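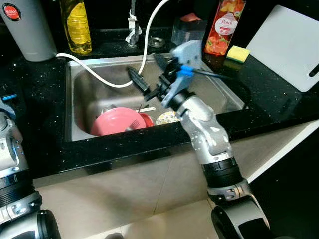 Skunis, July

4. Installing the Clisano under-sink filter

This section covers mounting, connection and first flush of the single-cartridge model. Read section 3 (Shutting off the supply) before starting.

4.1 Mounting the bracket

1. Empty the cabinet under the sink and wipe the side wall.
2. Hold the bracket against the wall with the arrow pointing up. Leave 60 mm of free space below the housing for cartridge changes.
3. Mark both holes, drill, and fasten with the screws in bag B.

Note: For masonry or tiled cabinets, use the wall plugs in bag C. Drill tile with the hammer function off.

4.2 Connecting the lines

1. Close the cold water valve and open the faucet until flow stops.
2. Disconnect the faucet hose from the valve. Keep a towel under the joint.
3. Fit the tee adapter to the valve, hand tight, then a quarter turn with a wrench.
4. Reconnect the faucet hose to the upper outlet of the tee.
5. Push the blue tube into the side outlet until it stops. Pull back lightly to check the grip.
6. Push the other end into the port marked IN. Run the white tube from OUT to the filter tap.

CAUTION: Cold water only. Do not connect the filter to a hot or mixed line.

4.3 First flush

1. Insert the cartridge and turn clockwise until it clicks.
2. Open the valve slowly with the filter tap open.
3. Let the water run for 12 minutes. Gray water at the start is carbon dust.
4. Close the tap and check every joint with dry paper. Check again after 5 hours.

Note: If a tube joint drips, close the valve, release the tube, cut the end square and push it in again. Do not use sealing tape on push-in joints.

4.4 Stone countertops

A separate filter tap needs its own hole. Ullden does not supply a stone bit. Drilling of granite or composite should be left to the countertop installer.

Text: Torunn Engebretsen. Technical check: Valter Sjögren.

Continue to section 5, Changing the cartridge.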